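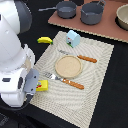
**Abrigo de transição Mathur, bloco 3: lista de verificação**
Vistoria: 13 de julho de 2021. Preenchida por Jyoti Tyagi para a associação Dader.

- [x] **Saídas de emergência.** Abrem as duas. A do fundo dá para um pátio com portão trancado, e a chave fica com o vigia. Chamar isso de saída é generoso.
- [ ] **Extintores.** O relatório de março fala em "cobertura total". Encontrei um, sem etiqueta de recarga.
- [x] **Lotação.** Capacidade declarada: 50 famílias. No registro constam 56. Marquei como feito porque o item pede apenas que a lotação esteja afixada, e está.
- [ ] **Instalação elétrica.** Quadro sem tampa no corredor. Pravesh Pillay, da administração, diz que a peça foi encomendada. Pedi o comprovante e ainda espero.
- [ ] **Água potável.** Laudo apresentado em cópia, sem assinatura. Não aceito.
- [x] **Iluminação noturna.** Funciona na entrada. Nos banheiros, só vi de dia.
- [ ] **Canal de queixas.** Há uma caixa. Disseram que as 177 queixas recebidas foram "resolvidas". Por quem, e de que maneira? Os moradores com quem falei queriam saber do retorno às suas casas em Hiltham, e para isso o formulário nem tem campo.

**Comentário geral:** o ministro já citou este abrigo em dois discursos como modelo de acolhimento. Sugiro que alguém do gabinete tente sair pelo pátio.

**Pendente:** nova visita, sem aviso prévio. Não assino o parecer favorável até lá.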